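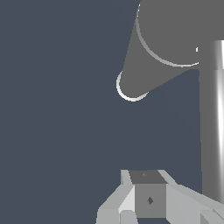 The Lanholm arm in simulation, with the cube sitting between the gripper fingers.

I told my wife the robot arm would take up one corner of the garage. So far it has taken up most of a laptop and every evening since May, and there isn't a single real motor on the bench yet. That's the bit people find funny when they pop round to see it. They expect sparks and a soldering iron, and I make them a cup of tea and show them a grey thing on a blue background.

I'm building it on screen first, you see. Last time I did it the other way about. I spent £300 on parts, bolted the lot to an old door and switched it on, and it swung round and punched a hole in the shed wall (I still have the door, and the hole). The new arm is called Lanholm, after the street I grew up in, and it won't get so much as a bracket until the simulated one behaves itself.

The shapes are nothing fancy. Cylinders wherever I could get away with cylinders, and flat panels for the gripper, because flat panels are what I can cut at the Standville workshop, where I rent a bench two evenings a week. The laser cutter there is lovely. The lathe dates from 1969 and has moods. If a part can be drawn with straight edges, I draw it with straight edges!

Getting the gripper right has been the slow part. My first set of fingers was too long and too thin, and in the simulator they bent my whole plan out of shape - I'd moved the wrist to suit them, then the elbow to suit the wrist, and by midnight I had something like a deckchair. I went back to short, blocky ones. They're ugly and I'm very fond of them.

Then there are the viewpoints. I hadn't bothered with those at the start, just parked one virtual camera and left it, and I missed all sorts. Now I swing the view about until the links line up at odd angles and I can have a proper look at how close everything sits.
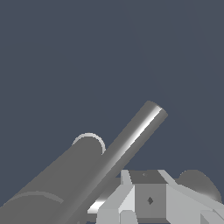
Ívar Vídalín thinks I've gone soft. Build the thing, he told me over the bench at Standville, and let it hit a few walls, as you learn more from one stripped gear than from 60 evenings of pretending. He may have a point about friction. The simulator is terribly polite about friction, and real joints stick and then jump.

So we've come to a deal. I'm cutting the gripper first, on its own, with a cheap servo and no arm behind it, and I've given myself 30 days to get it opening and closing properly. Ívar is lending me his clamps. The old door stays where it is.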